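Baven
Inicio / Pinzas manuales / Dedos intercambiables / Juego de dedos dentados Zaltetti

Juego de dedos dentados Zaltetti para pinza manual

Disponible en almacén
Se vende por pareja (dedo izquierdo y dedo derecho)
Colores: azul, negro

Descripción

Los dedos Zaltetti son una pareja de dedos flexibles con superficie dentada, para montar en pinzas manuales de grabación de demostraciones. Los ofrecemos a los equipos que ya trabajan con una pinza de mano y quieren comparar varios tipos de dedo sin cambiar el cuerpo de la herramienta.

El dedo es de material blando en la cara de contacto y más firme en la parte de atrás. Cuando se cierra sobre un objeto redondo, la cara de contacto cede un poco y los dientes se reparten sobre la curva. Con objetos planos y muy finos, por ejemplo una tarjeta o una hoja de papel sobre la mesa, el comportamiento es peor que con nuestro dedo liso, y en este caso recomendamos el dedo liso. Preferimos decirlo antes de la compra.

Qué incluye

Una pareja de dedos
4 tornillos de fijación
Una llave hexagonal
Hoja de montaje en español e inglés

La pinza no está incluida. Tampoco la cámara ni el soporte de la cámara.

Datos técnicos

Longitud útil del dedo: 7 cm
Temperatura de uso recomendada: hasta 30 °C
Limpieza: paño con agua y jabón neutro
Fijación: dos tornillos por dedo
Montaje: sin pegamento

Compatibilidad

El juego se monta directamente en la pinza Ernport, en las dos versiones. Para otras pinzas manuales hace falta la placa adaptadora Dhillon, que se pide por separado. Antes de pedir la placa, le rogamos que mida la distancia entre los agujeros de su pinza y nos la escriba en el formulario de contacto. Hemos recibido devoluciones por esta medida y es un error fácil de evitar.

Los dedos no están pensados para pinzas con motor. Se pueden atornillar en algunas de ellas, pero no hemos hecho ensayos de fuerza con motor y no podemos dar garantía para este uso.

Cómo comparamos los dedos

En marzo hicimos una comparación entre tres tipos de dedo: el liso, el dentado Zaltetti y uno acanalado que al final no entró en el catálogo. Cada tipo hizo unas 200 tomas con objetos pequeños de casa. El orden de los objetos fue el mismo para los tres, y la persona que manejaba la pinza cambiaba a mitad de la serie, porque la forma de apretar el mango influye bastante en el resultado.

Apuntamos tres cosas en cada toma: si el objeto se quedaba en la pinza al levantarlo, si giraba entre los dedos y si la persona tenía que corregir la posición de la mano. La última nos parece la más útil para quien graba demostraciones. Una corrección pequeña no se nota mientras se trabaja, pero después aparece en la trayectoria grabada y hay que decidir si esa toma se guarda o se borra.

El dedo dentado fue el mejor con objetos redondos y con objetos de superficie rugosa. Con las piezas largas y delgadas no vimos diferencia clara con el dedo liso. El acanalado agarraba bien, pero dejaba marcas en los objetos blandos, y por este motivo lo retiramos.

No publicamos un porcentaje de éxito. Los objetos eran los nuestros y el número de personas era pequeño, así que un porcentaje daría una impresión de exactitud que la comparación no tiene. Si usted quiere la tabla completa de las tomas, puede pedirla por el formulario y se la enviamos como hoja de cálculo.

Montaje

Abra la pinza por completo y retire los dedos anteriores. Coloque el dedo izquierdo con los dientes hacia dentro y ponga los dos tornillos sin apretar. Haga lo mismo con el derecho. Cierre la pinza despacio, compruebe que las puntas se encuentran a la misma altura, y apriete entonces los tornillos de manera alterna.

Si las puntas no coinciden, afloje un solo lado y repita. No corte el dedo para corregir la altura - el material se abre por el corte.

Después de cambiar los dedos hay que repetir la calibración de apertura en su programa de grabación. El dedo dentado es más grueso que el liso y el valor de cierre total no es el mismo.
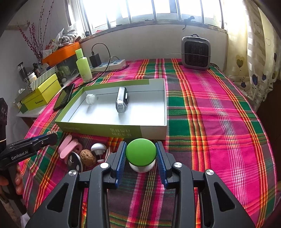
Dedos dentados azules con un objeto redondo de tapa verde, sobre tela de cuadros.

Preguntas sobre el producto

¿Se pueden mezclar un dedo liso y uno dentado?
Sí, la fijación es igual. Algunos clientes lo hacen para empujar objetos con el lado liso. La calibración debe hacerse con la combinación definitiva.

¿El color cambia algo?
El material es el mismo. El azul se distingue mejor de los objetos oscuros en el vídeo de la cámara; el negro es más cómodo si usted trabaja con muchos objetos azules. Le aconsejamos no cambiar de color en medio de una misma colección de datos.

¿Cuánto duran?
Depende mucho de los objetos. Revise los dientes de la punta, que son los primeros en gastarse, y cambie siempre la pareja completa.

¿Venden un solo dedo?
Por ahora no.

Pedidos y devoluciones

Los dedos sin montar se pueden devolver en un plazo de 30 días. Los dedos ya montados se aceptan solamente si hay un defecto de fabricación; en este caso envíenos una foto de la base del dedo, donde están los agujeros, junto con el número de pedido.

Para laboratorios y escuelas preparamos presupuesto a partir de diez parejas. Escriba en el pedido el modelo de pinza y el color deseado.

Productos relacionados

Dedo liso Baven, pareja
Placa adaptadora Dhillon
Pinza manual Ernport
Tornillos de repuesto para dedos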